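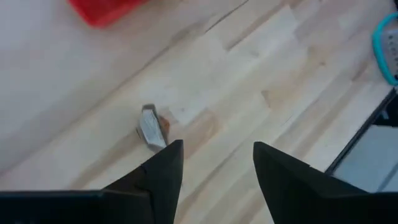
I've been using the Hirkico pickup kit since August, and people keep asking me if they should buy one. My answer is yes, with grumbling!

The kit costs $746. For that you get the arm, the gripper, a wrist camera and a year of Skident, the software that ties it all together. My friend Tiruwork Tamiru thinks that's nuts for something that picks stuff up off the floor, and she has a point (she also has good knees). But the arm is the cheap part of this business, and I'd rather pay once for pieces that were built to talk to each other than spend my weekends chasing cables.

What bugs me is how these kits get reviewed. Everybody tests them with foam blocks! Big, bright, squishy foam blocks on a black mat. My floor is pale wood with streaky grain running off on the diagonal, and the things I drop are small and gray and a bit shiny. Put a little metal piece down on boards like that, with glare washing out a corner of the view, and you'll learn more in ten minutes than from 100 foam blocks.

Mine does pretty well, for the record. It's slow, and it fusses over its approach like somebody parking a rental car, but I trust it more than the Hirnota I had on loan, which was quick and careless.

The yearly renewal is $257, and that's where I get cranky. Zewditu Beyene at the Woldegiorgis shop told me most of her customers let it lapse and keep running the old version. I probably will too. Hirkico should just charge a bit more up front and leave us alone.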